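Against the loose tray

The usual advice for a shared practice kitchen is to keep one deep tray of loose parts and let people set the table from it. I think the advice is wrong, and I have thought so since the Carholm room reopened in January with its stock sorted by type. Sorting by type suits the person who counts the stock. It does little for the person who has to lay a breakfast in front of a group of six.

A table set for teaching should be stored as it will be used. The plate and its food form one unit. The spoon belongs with the plate it serves. Dry goods belong in a divided container, one kind to a section, with a section spare. If the contents have to be reassembled each time, the first part of a 45-minute session goes on fetching, and the fetching teaches very little.

The second rule concerns spacing. Delwyn Rakena, who wrote the original Ruawai layout notes, allowed a clear hand's width between items and put the appliance at one end. I would go further and fix the appliance end permanently. People learn a table by its edges, and a toaster that moves from Friday to Friday undoes that learning.

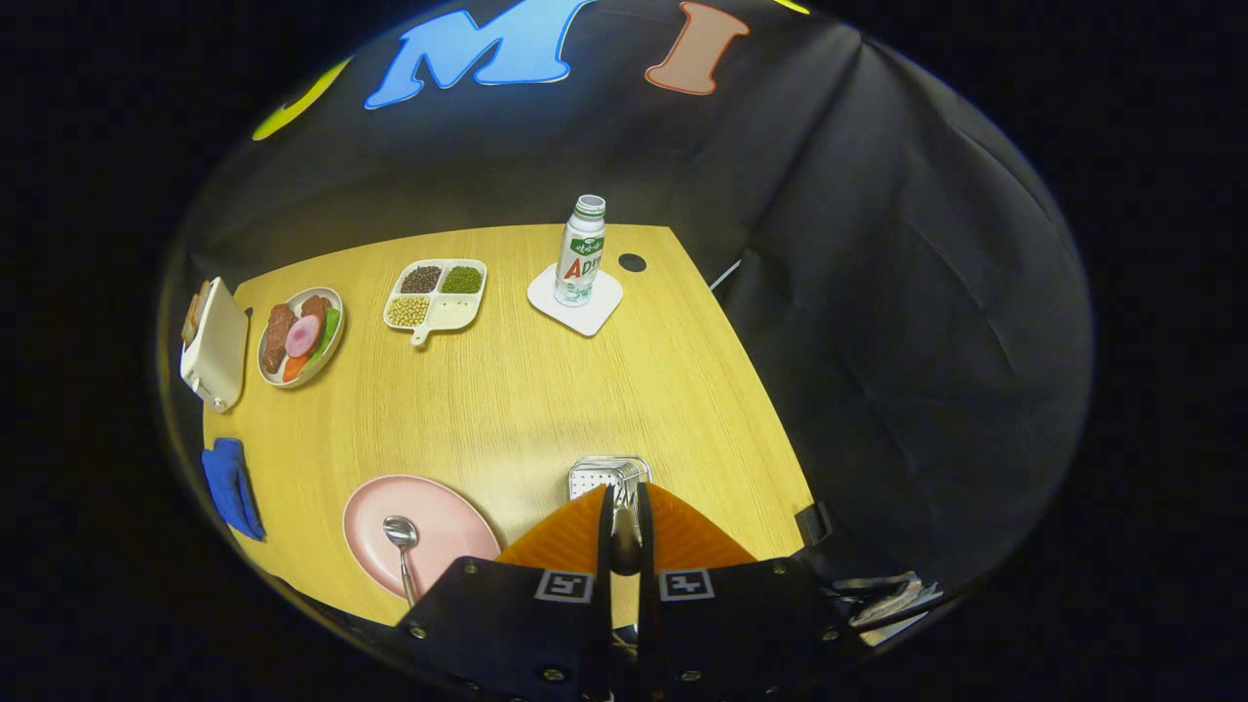 Vol. 6, p. 1250

Toy food is often dismissed as a nursery item. The objection confuses material with purpose. Sausages, ham, lettuce and carrot on a white plate are enough to practise serving, clearing and portioning, and they can be dropped without loss. Real beans are another matter. Black beans, mung beans and soybeans differ in size and colour, pour badly when hurried, and give honest feedback on a careless wrist. I would keep both kinds of stock on the same table and see no inconsistency in it.

Coasters deserve a word. A bottle on a coaster has an address. Remove the coaster and the bottle drifts towards whoever used it last.

The case against all this is storage. Set trays take more shelf than sorted boxes, and the Mommont cupboards are shallow. I accept the cost. Shelving can be bought once, whereas the lost minutes recur at every session. Cloths can stay in a heap.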